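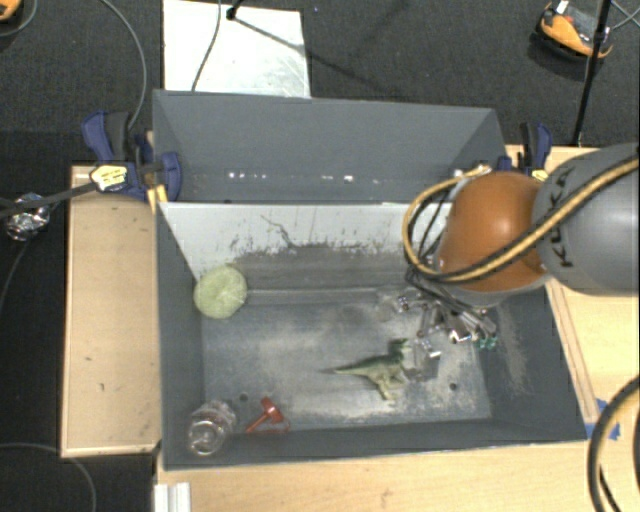
I sorted out the toys again last month. It took two evenings, and most of the second one went to the odds and ends that never fit in any category.

We used to have one big chest in the hallway. Everything went in and nothing came out unless you tipped the whole thing over. The small stuff sank, the dinosaurs ended up with their legs tangled in the train track, and by 1730 most days the hallway floor was covered and dinner wasn't started.

So the chest went to my sister's garage and I bought shallow bins instead. I looked at a set from Fourie first, but the sides were too high for a short kid to reach over. The ones I got are from a secondhand place called Drirka that sells off old shop and warehouse fittings. They came scratched and I've left them that way. A scratched bin is a lot easier to live with than a new one, and the kids can throw things in as hard as they like.

The rule now is that a bin gets one layer. If I can't see the bottom between the toys, something has to move to another bin or go upstairs. I thought this would mean a lot of bins, and it did mean a few more than I'd planned. But the kids find what they want without emptying anything, and they put more of it back than they used to.

Dividers help. I tried cardboard and it lasted until somebody stood on it. A fixed divider is better, and one with a slope to it is better still - small things slide down to where you can reach them and don't get wedged in the corner.

I had labels on everything for a while, with little drawings for the one who can't read yet. They peeled off and I didn't replace them. It's easy enough to look in and see a dinosaur.

Dinosaurs get a bin of their own, by the way. I tried mixing them with the farm animals and it caused arguments I won't go into. Building bricks are in the low drawer under the window, all 500 of them according to the box, though I have my doubts. The Prarero marble run stays on the high shelf and comes down when I'm in the room.

I did get rid of some things. Two bags went to the thrift store, mostly meal toys and duplicates. I kept back a few I wasn't sure of and put them in the closet. One has been asked for so far.

Next is the art cupboard, which is worse. There's a tub of dried-up Jaka modeling clay in there that I've been moving from shelf to shelf since we painted the kitchen.

Comments

pinecone_mom
The one layer rule is good. We do something like it with a big tray under the couch. Do the bins slide OK on wood floors?

Reply from the author
They do, but I stuck felt on the bottoms. Needs redoing every few months.

R. in Ohio
My son would have the dinosaurs in every bin by lunchtime no matter what I did.

tidyish
Soak the clay in a little warm water overnight before you toss it. Worked on ours, sort of.

Recent posts

Painting the kitchen, part two
What I keep in the car
Hooks at kid height
A better place for wet boots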